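Wallpaper in a Rental: Questions We Get Asked Most

Sellers of removable wallpaper make a lot of promises. The Murnville Tenants' Paper has been fielding letters on the subject for years, and the answers below lean toward the cautious side. If you want cheering on, the companies' own websites will do that for free.

Is "removable" wallpaper really removable?

Sometimes. The word has no fixed meaning that I've been able to find. On a smooth wall with good satin paint that has had time to cure, most peel-and-stick papers come off in long strips. On cheap flat paint, which is what most landlords buy, the paper may well bring the paint along with it. Test a piece the size of your hand behind a door and leave it up for a month. A weekend tells you nothing.

Do I need to ask my landlord?

Read the lease first. Many say "no alterations" and leave you to guess what that covers. Ask in writing and keep the reply. A friendly "sure, go ahead" in the hallway is worth very little once the manager changes, and in Murnville the managers change a lot.

Are big floral prints a mistake in a small room?

That depends on who you believe. The old advice was small room, small pattern, and the new advice is the exact opposite, given with the same confidence. I don't trust either one. A floral on every wall is a commitment, and a light background color makes it easier to live with. Pin up a full-width sample and look at it in the morning and again at night before you pay for the rest.

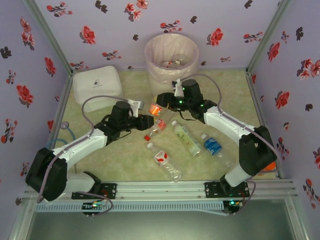 How much should I expect to spend?

More than the price on the roll. A reader who papered one bedroom last September sent us her receipts, and they came to around $500 once she'd added primer, a decent knife, extra blades and two more rolls she hadn't planned on. The paper itself was advertised at $85 a roll. She liked how it looked. She did not like the total.

Why do I always run out?

Pattern repeat. The online calculators divide your wall area by the roll area and stop there, as though every inch could be used. With a large repeat you throw away a piece at the top or bottom of nearly every strip. Add 15 percent for a small print, more for a large one, and check that the batch numbers match when the box arrives. If you have to reorder later, the color may be off by just enough to bother you.

Is Femon better than Turkov?

We get this one constantly. Femon is thicker and forgives a bumpy wall. Turkov is thinner, lies flatter at the seams, and stretches if you pull it, so the pattern drifts by the time you reach the floor. Neither is as easy as its video makes it look. Those videos are shot on perfect walls with no outlets, no radiator and no corner that leans. Fjeld makes a paste-the-wall type that I'd choose over both, but it takes more work to strip and your landlord may not see it as temporary.

Can I use wall decals instead?

Yes, and for a lot of renters they make more sense. You can skip the seams and the matching. The trouble is arrangement. People stick them up evenly, like polka dots, and then wonder why the wall looks like a dentist's waiting room. Cluster a few, leave some bare wall, and let one or two run close to a corner. Thin stems and small buds are the first parts to curl, so press those down with a cloth and check them again after a week.
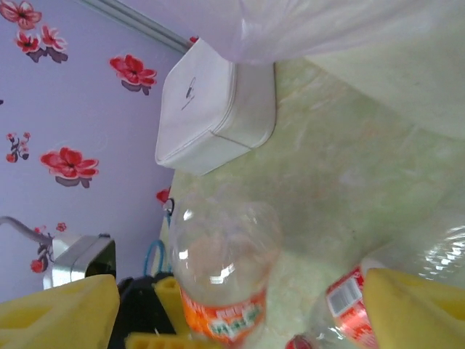
What about kitchens and bathrooms?

I'd skip it. "Moisture resistant" on a label usually refers to the printed face, while the steam gets in at the edges. If you must, stay well away from the shower and run the fan. A half bath with no tub is a fair bet.

Does a hair dryer help with removal?

It helps with stubborn glue. Use low heat, pull slowly, and keep the paper folded back close to the wall. Pulling straight out toward yourself is how drywall gets torn. Leftover residue generally comes off with warm water and a drop of dish soap. The special removal sprays cost more, and I haven't seen one do a better job.

Will I get my deposit back?

I can't tell you that, and neither can the company that sold you the paper. Photograph the walls before you start and again after you've stripped them. One reader was charged $117 for "wall repair" in a room she had never papered, and her before pictures got the charge dropped.

Related questions

Painting a rental: what the lease usually says
Are adhesive hooks as safe as they claim?
Peel-and-stick floor tile, one year on
How to write to a landlord and get an answer
Curtains without drilling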